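Jarlath Lenihan puts the kettle on before he says hello. He is that kind of host, and by the time my coat was off there was a slice of seed cake in front of me and a second one, he said, "for when you've finished being polite about the first."

I had come to ask him about the supper club, which has been meeting in Javlow for 21 years, always on a Sunday and always at somebody's house. Jarlath started it the winter he moved to town, when he knew the man at the hardware store, the woman next door and not another soul.

"I'd come from a big family and I was cooking for one," he told me. "I made a pot of soup one night and looked at it, and it was enough for a football team. So I knocked next door. She said she'd come if she could bring her sister, and the sister brought bread, and there you are, that was the first supper."

These days the list runs to 24 names, though they rarely all turn up at once (thank goodness, says Jarlath, whose dining room is really the end of his kitchen with a rug in it). The rules have stayed loose. Whoever hosts makes the main dish, everyone else brings what they like, and you are never to apologize for your house. That last one he is firm about.

"People would spend the whole evening telling you about the wallpaper they meant to change. I said, we've come to see you, sit down and pass the potatoes!"

Some of the suppers have become famous, at least among the people who were there. He got quite carried away telling me about the December the power went out over on Menon Street, with a half-cooked ham in the oven. They carried it two blocks in a roasting pan, wrapped in a bath towel, and finished it off in the oven of a couple they had met just once. The couple joined the following month and are still members.

"I've had better ham," he said, "but I don't remember any of the better ones."

I asked whether there had been hard years. He cut more cake before he answered. There was a stretch when three of the founding members died close together, his next-door neighbor among them, and he wondered about letting the whole thing go. It was her sister who rang him up and asked what time she should come on Sunday. "She didn't ask if it was on. She asked what time. So I told her six, and then I had to go out and buy a chicken."

Her recipes are still going around. There's a lemon pudding that nobody makes the same way twice, and a bean stew that Jarlath has been trying to get right for years. He thinks she left something out when she wrote it down, and he suspects she did it on purpose.

He is handing over the phone list this winter to a younger couple from Urari Road, who want to try a summer supper outdoors in Grastia Park. Jarlath has his doubts about wasps but has promised to keep them to himself. He'll still be cooking when his turn comes around.

"I'm retiring from the telephone," he said, wrapping up the rest of the seed cake for me to take home. "I'm not retiring from dinner." 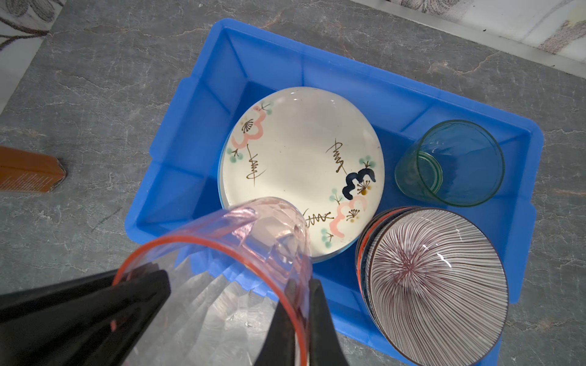 A plum-blossom plate on the stack in the blue bin.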